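# Body cameras, again

The city council in Brallen voted last month to spend another round of money on police body cameras, and I keep being told I should be pleased.

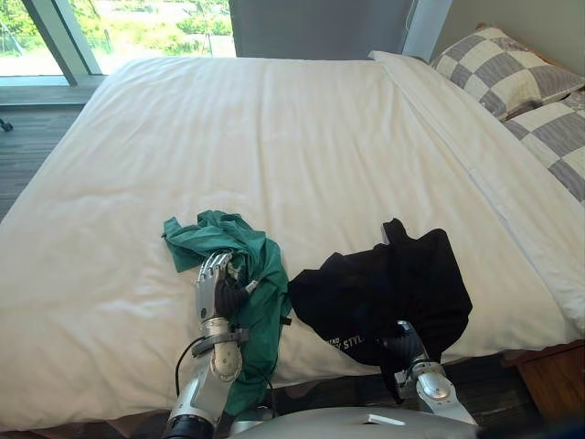
I'm not, or not yet. We were sold this once already. When the first 100 cameras went out, the chief promised that footage from any use of force would be public within 25 days. Tobiloba Ugwu, who runs the records project at Ekpo, has filed 330 requests since then. Most came back with the same two-line letter about an open investigation. Some of those investigations are older than my nephew.

So what exactly are we buying more of?

I went to the May meeting and sat through the slides. There was a big number on one of them, 2568 hours of video uploaded, and people nodded at it. Hours uploaded to where? Who watches them? I asked, and was told the review policy was "being finalized." It was being finalized the last time I asked too.

Efe Nwachukwu thinks I'm too hard on the thing. His point is that a camera helped in the Gikotis Street case, and he's right - after a lawyer spent most of a year prying the video loose. The family saw it on a laptop in a hallway. I have trouble calling that transparency.

If the council wants my support, it can put the release deadline in the ordinance, with a penalty attached. The draft I read has neither. Public comment is open until 5 p.m. on the last day of the month, and I've sent mine in.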